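Print | E-mail

Howells Laundry Room: Frequently Asked Questions

Updated 18/12/2022

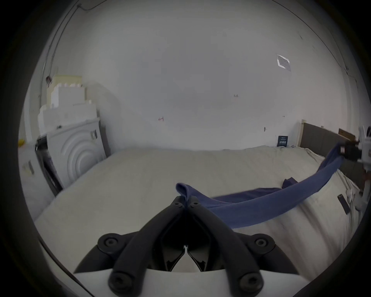
One tenant wrote in to say that the old version of this page answered every question except the ones people ask, and could we please start with the dryers. Fine. We start with the dryers.

Why does the dryer stop before my things are dry?

It runs on a timer and has no opinion about your towels. One paid cycle is one cycle, whether you put in two shirts or everything you own. The usual culprit is a full load of heavy cotton mixed with a few light things, which come out crisp while the cotton comes out damp. Split the load. Also clean the lint screen, which slides out of the top and has been sliding out of the top since the Nornberg machines went in.

I cleaned the lint screen. It's still slow.

Then it may be the vent. Write the dryer number on the sheet by the door. "Dryer broken" with no number gets us a nice tour of all the dryers.

Can I pay with coins?

No. The coin boxes came out in August. You need a Wallent card, sold at the front office for $2, and that is the price of the card itself with nothing on it. You load it at the gray box next to the folding table. The most it will hold is $100, and if you need more than that in one go we'd like to hear what you're washing.

I lost my card with money on it.

If you registered it, the office can move the balance to a new one. If you didn't, somebody in the building is having a pleasant month.

What are the hours?

6 a.m. to 10 p.m. Last wash goes in by 9. The door locks itself at 10 and does not care that your jeans are inside. They'll be there in the morning.

How long can I leave my wash in the machine after it stops?

Fifteen minutes. After that another tenant may take it out and put it on the folding table. They may not put it on the floor, on top of the vending machine, or in the other dryer "to help." If you come down and find your wash on the table, it was handled by a stranger, and the way to avoid this is to set an alarm.

How much soap should I use?

Less. The front loaders want two tablespoons of the HE kind. The cap on the bottle holds a great deal more than that, and the people who make the cap also sell the soap. If you can see suds pressed against the glass like a snow day, run a rinse with nothing added.

Why do my towels feel like cardboard?

Mostly leftover soap, see above. Hard water does its share. Try a hot wash with no detergent and a cup of white vinegar, then shake each towel out before it goes in the dryer. Skip the fabric softener on towels. It makes them feel lovely and dry nothing.

Can I dye clothes in the washers?

No. This has its own line because of the spring when everybody on the third floor had faintly pink sheets.

What about rugs and comforters?

The big Fuma washer at the end takes a comforter up to queen size. King size goes to the place on the corner. Rubber-backed rugs are not allowed in any dryer, on any setting, including the one you were going to suggest.

The Fuma is showing an error code.

E2 means the door isn't shut. Push it until it clicks. Anything else, unplug nothing, write it on the sheet.

Is there a place to line dry?

Yes, the roof racks, May through October, weather allowing. Bring your own pins. Wring things out first – the racks drip on the bike shed and the bike people have written to us. Twice.

Are the lost socks kept anywhere?

In the basket under the window. It is emptied on the first of the month. The building was put up before 2000 and we suspect a few of the socks were too.

Who do I call if there's water on the floor?

The office during the day, the after-hours number on the lobby board at night. Call first and mop second. A note on the sheet is not a call.

Can guests use the laundry room?

Guests staying with you, yes. Your cousin who drives over once a week with four bags, no – and we have met your cousin.

Print | E-mail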